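Search this site Enter keywords Go

Progress report, Cirkness teaching bench, second half of grant
To: Keabetswe Masilela, Naidoo Fund
From: Bongani Nkuna
Date: 2022-07-18

Keabetswe, sorry this is short, wanted it with you before the Lerner visit. Numbers first, then the bench, then what we still need.

Money
Spent to date 3650 out of the equipment line. Most of that is glassware, tubes and the two racks. Sibusiso Pretorius has the receipts scanned, will send in a separate mail becuase the file is huge. Nothing moved between lines. Travel line untouched so far, we would like to keep it that way until the fall.

What got done
- Color mixing unit written, tried, cut down. Was 4 stations, now 2. Four was too much setup for one class period and the tubes got mixed up between stations.
- Clear tube rack at each station in place of the old foam blocks. Students can see the level in the tube without lifting it out. Big improvement, should have done it in January.
- Liquids settled: red-orange, yellow, blue. Food color and water only, no reagents. Teachers asked for that and it makes cleanup simple.
- Screw-top tubes for the yellow. Cups were getting knocked.
- Teacher notes drafted. Ferenc Sárközi read them and wants the pouring section shorter. He's right, redoing it.

What slipped
Labels. The Gekach order came with the wrong size and they peel when wet. Reordered. Until then we go by color and by place in the rack, which works fine with a small group and not so well with a full class.

Printed cards also late, waiting on final wording of step 3 (see Ferenc above).

Spill trays not bought. Quote was higher than planned, looking for a cheaper one. A bowl does most of the job for now.

Attendance
95 percent of the booked classes came. The one that dropped out had a bus problem, they are rebooked. Feedback sheets are in but not typed up, Sibusiso Joubert is on it. From a quick read: kids like the blue best, teachers want a longer version for older grades, two of them asked if they could borrow a set. Don't have a loan process yet. Would the fund be ok with that? Sets stay our property, we would just need a sign-out form and a box that shuts properly.

Bench layout
Settled on plain white top, nothing on it except what the step needs. Rack in the middle, bowl and beaker to one side of it, the rest of the surface left free so there is somewhere to put things down. Earlier layout had everything in a row along the front and sleeves went in it.

Still open: whether the beaker goes in front of the bowl or beside it. Teachers split on this. I prefer beside, easier to reach the bowl.

Next
- finish teacher notes, new pouring section
- labels on, once they come
- price spill trays again, 2 suppliers
- write up longer version, one page only, for you to look at before we spend anything on it
- loan form if you say yes

Need from you: yes or no on loans, and whether the remaining equipment money can go to trays. Short answer by mail is fine.

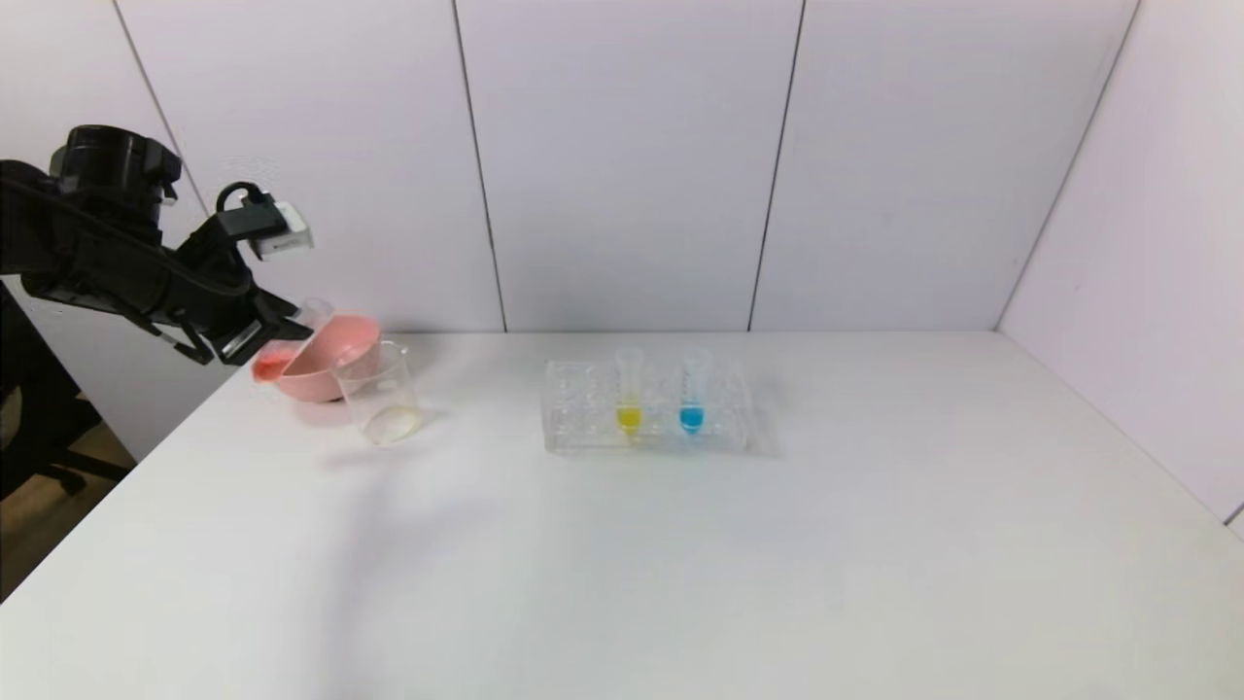
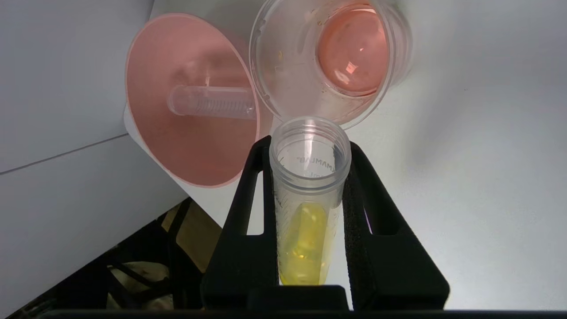
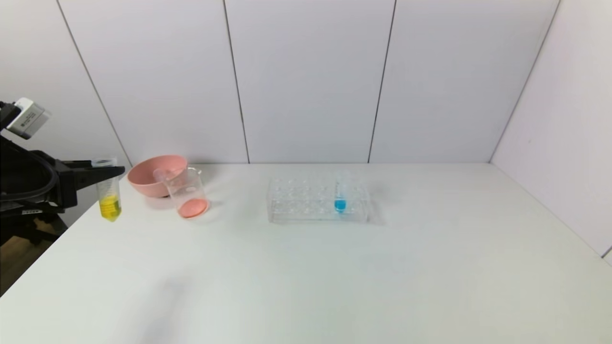
Color mixing unit, bench work. Yellow tube in the second and third pictures, blue tube in the rack in the third.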